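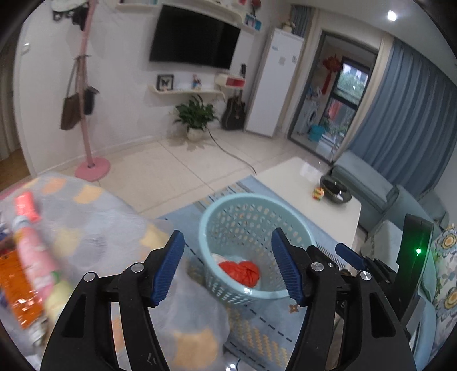
Arrumar uma sala com a mão de outra criatura

Sábado, 2020-11-21

Há meses que prometo escrever sobre o que ando a fazer, e há meses que a minha mãe me pergunta ao telefone se «o robô já arruma a casa». Não arruma, mãe. Mas estou a ensinar-lhe, e o ensino, nesta fase, consiste em andar eu pela sala de pinça na mão a fazer as coisas muito devagar, como quem mostra a uma criança pequena onde se guardam os sapatos.

O projeto chama-se Rostus e quem me meteu nisto foi a Zuweira Dankwa, com quem trabalhei em tempos e que tem o dom de pedir favores de maneira que uma pessoa só percebe o tamanho deles quando já disse que sim. A ideia é simples de contar. Em vez de programar cada movimento, alguém pega numa pinça com a mesma forma da que o robô vai usar, faz a tarefa em casa, e a pinça vai registando o que vê e por onde passa. Depois repete. Depois repete outra vez, com o cesto noutro sítio. O objetivo da equipa são 3000 demonstrações, e eu, que mal consigo arrumar a sala uma vez por semana, achei isto muito engraçado até ao terceiro dia.

A minha parte é o cesto azul-claro, esse de plástico furadinho. As tarefas que me calharam andam todas à volta dele: tirar o que está lá dentro, pôr coisas lá dentro, levar umas da cama e outras da mesa de centro. Parece pouca coisa, eu sei! Experimentem. Um saco de plástico amarrotado é o objeto mais teimoso que existe numa casa. Com os dedos, nós nem pensamos; apertamos, ele cede, escorrega, apertamos outra vez e pronto. Com duas pontas azuis às riscas temos de escolher uma dobra, descer a direito, fechar sem pressa e subir à espera de que o resto venha atrás. E se houver alguma coisa pousada em cima do saco, convém tirá-la primeiro (isto aprendi eu à minha custa, e andei de gatas à procura dela debaixo do sofá).

O Njoroge Odera, que vê as gravações, mandou-me na primeira semana uma mensagem compridíssima e muito simpática, cujo resumo é que eu era demasiado rápida. Eu, rápida! Explicou-me que faço uma coisa que toda a gente faz: começo a afastar a mão antes de a pinça ter aberto por completo. Para mim é um gesto só. Para quem vai aprender comigo são dois, e ficam colados, e o robô acaba por levar o objeto de volta a passear. Por isso agora abro, espero, e só depois subo. Às vezes digo em voz alta «larga», como se estivesse a falar com um cão.

Também tive de perder o hábito de corrigir às escondidas. Quando a pega sai torta, a vontade é dar um jeitinho com a outra mão, e a outra mão não pode entrar na história, coitada, porque o robô não a vai ter. Ando com ela no bolso. Se a coisa cai, deixo cair, volto atrás e apanho-a com a pinça, e a Zuweira diz que essas são das gravações de que mais gosta. Um robô que só viu tudo correr bem não sabe o que fazer quando o cubo de brincar lhe foge para junto da taça.

Perguntaram-me se não era melhor arrumar a sala a sério antes de começar, tirar a guitarra, os bonecos das prateleiras, as malas do cabide cor-de-rosa. Eu própria perguntei o mesmo. A resposta foi que não mexesse em nada, e confesso que nunca uma instrução de trabalho me soube tão bem. As casas são assim, têm um tapete às cores e cortinas compridas, e uma pinça que só conheça bancadas brancas vai ficar perdida no primeiro tapete que apanhar. O que mudo, entre séries, é o lugar do cesto: mais perto da mesa, mais perto da cama, rodado um bocadinho. E a luz muda por si, que para isso a porta da varanda serve às mil maravilhas.

Na terça fiz 91 repetições e à noite doía-me o pulso de uma maneira nova. Passei a parar a cada série de cinco, a pousar a pinça e a ir regar a planta ou fingir que a vou regar. O Iddrisu Akolgo, que faz o mesmo que eu mas com loiça, jura que o truque é segurar com o antebraço encostado ao corpo. Tentei e pareci um pinguim — mas doeu menos, por isso fico pinguim.

Para a semana começo as tarefas da mesa de centro. O cubo vai para dentro da taça e depois sai da taça, e tenho três maneiras de o agarrar anotadas num papel, a terceira com um ponto de interrogação. Se alguém aí desse lado já passou por isto e tiver opinião sobre cubos, a caixa de comentários está aberta.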